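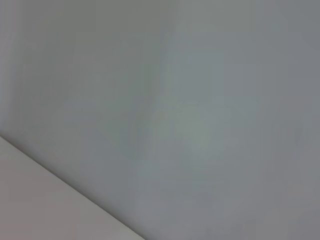 Can a policy tell from the wrist view alone that it has nothing useful to look at?

In most cases it can, provided it is trained on such views with a label of their own and is given a fixed move to make when it meets one. A policy trained only on views with objects in them tends to keep acting on whatever it predicted last.

Figure 3. Wrist view with low information content: two smooth surfaces meeting at a straight edge, no object present.

4.2 Handling low-information views

The question above came up early in our work with the Danov arm. The base policy, Tollix, takes one wrist image and the joint state at each step. When the image held little texture, the predicted actions drifted, and the arm often moved farther from the work area. We therefore added a small gating head that scores each image before the action is chosen. If the score falls below a threshold, the arm stops and backs up along its last path until the score recovers.

To train the gate we collected 400 wrist images from the Fodor set and sorted them by hand into two classes, usable and low-information. Views like the one in Figure 3 were the hardest to sort. The straight boundary between the lighter and darker surfaces is a clear feature, and one annotator marked such views as usable for that reason. We settled on a simple rule: a view is usable only if it shows at least part of an object the task refers to. An edge between two plain surfaces does not meet the rule, however sharp it is.

We compared the gated policy with the base policy on the Skastik sorting task, using 22 starting poses for each. The base policy finished from 12 of them. The gated policy did better from poses where the camera first faced a bare surface, and we saw no clear change from the others. The cost was time, with each recovery adding around 2 seconds to a run.

The gate has one weakness we did not fix. It looks at a single image, so it cannot separate a view that is briefly empty during a normal reach from one where the arm is lost. A short history of scores would probably help, and we return to this in Section 6.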